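Cusis hand-guiding kit: three months of being the slow part of the system

Filed under: Reviews
212 shares | 4 comments

I have now picked up the same green block so many times that I see it when I close my eyes. The block is blameless. I blame the Cusis, a hand-guiding kit that bolts on to a small desktop arm and promises to let you teach it a job "as you would teach a friend". My friends would have left by now.

You get a leader arm, which is the light one you hold, a follower bracket, a foot pedal, two cables and a leaflet. You move the leader, the follower copies you, and the pedal starts and stops the recording. After enough recordings you train a policy overnight and find out in the morning what you taught it, as opposed to what you meant.

Setting up took me an evening. The leaflet covers the joint calibration in one paragraph and the disposal of the packaging in three. If you get the wrist joint wrong at this stage, everything afterwards is slightly wrong in a way you will put down to your own clumsiness. I did, for a week. Do it again with the arm straight and the elbow locked, and ignore the little green tick, which appears whatever you do.

My test job was putting things in a saucepan on a toy kitchen. It sounds childish until you try it through somebody else's elbow. The pot has a rolled rim, and a block that meets the rim on the way down will tip over, pan and all, if you are heavy with the leader. I was heavy with the leader.

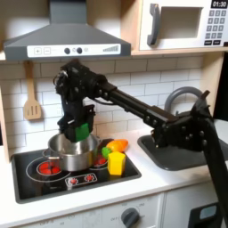

The leader itself is lovely to hold. It weighs next to nothing, and the trigger has a proper progressive squeeze, so you can close the gripper gently and feel that you are doing so. There is no force feedback at this price. You learn to watch the fingers very hard, and you get a stiff neck from it.

The pedal is another matter. It clicks twice on one press if your shoe is soft, which starts a recording and ends it in the same instant. I lost 16 takes that way before I looked in the folder. In proper shoes it behaves, so I have been dressing for work in my own spare room.

Then there is the software. Cusis Studio lets you scrub through a take, trim the dithering at the start and bin the bad ones. Trimming is quick and pleasant. Binning asks you if you are sure, and then asks again. By October I had 1512 recordings, kept 1000 of them, and had confirmed my certainty a great deal.

The trained arm does the job most of the time. It also pauses over the pan before letting go, because I do, and it has picked up my habit of drifting a little to the left before coming down. I found this touching for a day or so -- then I retrained it.

I borrowed the Drernstead joystick box for comparison. It is cheaper and much sturdier, and using it feels like parking a van by letter. For simple pushing and sliding I'd take it. For anything that has to go over a rim, the Cusis wins easily.

Buy it if you have patience, a spare room and hard-soled shoes.

Four stars. The pedal has the other one.

COMMENTS (4)

fakcombe_bench: Same double click here. A strip of felt under the pedal spring cured mine.

pinchgrip: Did you try mixing up where the pot goes? Mine was perfect until I moved the pan two inches, then it dropped everything on the hob.

tallow: @pinchgrip same. Move it every few takes from the start. I had to bin a whole weekend.

oddsocks: Does the leader work left-handed?

RELATED

Drernstead joystick box: the long review
Mahmoud soft fingertips, tried on fruit
A desk clamp that stays clamped
Notes from the Fakcombe open workshop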